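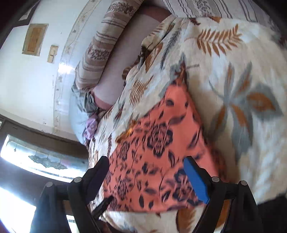
Tissus à motifs sur un lit.

Vustness, la ville qui attend son consul

Le bureau se trouve au deuxième étage de l'ancienne douane, côté fleuve. Sur la porte, la plaque de cuivre a été dévissée et il reste quatre trous dans le bois. Parviz Hosseinzadeh y a travaillé pendant 6 ans comme attaché, puis comme consul par intérim. Il a rendu les clés en janvier, et la lettre qui devait accréditer son successeur n'est toujours pas arrivée.

Vustness n'est pas une capitale. La république d'Alvarado y entretient pourtant une représentation depuis l'ouverture de la ligne de fret entre les deux ports. Les marins d'Alvarado s'y sont installés, puis leurs familles. Le registre consulaire compte aujourd'hui 483 inscrits, auxquels s'ajoutent les équipages de passage, qui ne s'inscrivent pas.

Pour eux, l'absence de consul se traduit en papiers. Un passeport périmé doit être renouvelé à l'ambassade de Custbridge, à 200 kilomètres, sur rendez-vous et en personne. Les actes de naissance suivent le même chemin. Les procurations aussi, ce qui complique la vente d'une maison ou le règlement d'une succession au pays.

« On me téléphone encore chez moi, dit Parviz Hosseinzadeh. Je peux expliquer quel formulaire il faut remplir. Je ne peux plus rien signer. »

La nomination d'un consul suit une procédure ancienne. L'État d'envoi désigne son candidat par une lettre de provision. L'État de résidence l'examine et délivre, s'il l'accepte, un document appelé exequatur, qui autorise le consul à exercer dans une circonscription donnée. Un refus n'a pas à être motivé. Un silence non plus.

Dans le cas de Vustness, le dossier a été déposé à l'automne. Il serait bloqué, selon deux fonctionnaires qui l'ont eu en main, par un désaccord sur les limites de la circonscription. Alvarado souhaite y inclure le district de Vokine, où une conserverie emploie une partie de ses ressortissants. Le ministère des Affaires étrangères préfère que Vokine continue de dépendre de Custbridge. Interrogé, il répond que la demande « est en cours d'instruction ».

À la mairie, on suit l'affaire d'assez loin. Le service de l'état civil accepte depuis quelques semaines les passeports expirés comme preuve d'identité pour les inscriptions scolaires. La mesure n'a pas fait l'objet d'un arrêté. Elle tient à une note interne que le chef de service a fait circuler, et qui ne vaut ni pour les mariages ni pour les demandes de logement.

L'ambassade a proposé une solution provisoire : une permanence mobile, assurée par 3 agents venus de Custbridge avec une valise biométrique. La première doit se tenir le 15 mars 2018 dans une salle prêtée par la chambre de commerce. Les créneaux du matin ont été réservés aux parents de jeunes enfants et aux personnes âgées. Ceux de l'après-midi étaient complets le jour de l'ouverture des inscriptions.

Parviz Hosseinzadeh viendra, sans fonction officielle. Il connaît la plupart des dossiers et parle avec les anciens dans le dialecte de la côte, que les agents de l'ambassade comprennent mal. Il a fait sa carrière dans des postes de ce genre, loin des réceptions, et assure ne pas en avoir demandé d'autres. Les grands traités, il les a lus dans les journaux, comme tout le monde.

Son successeur désigné habite pour l'instant un meublé à Custbridge. Il a le droit de séjourner dans le pays, mais pas celui d'ouvrir le courrier adressé au consulat, que la poste de Vustness garde dans deux caisses derrière le guichet des recommandés.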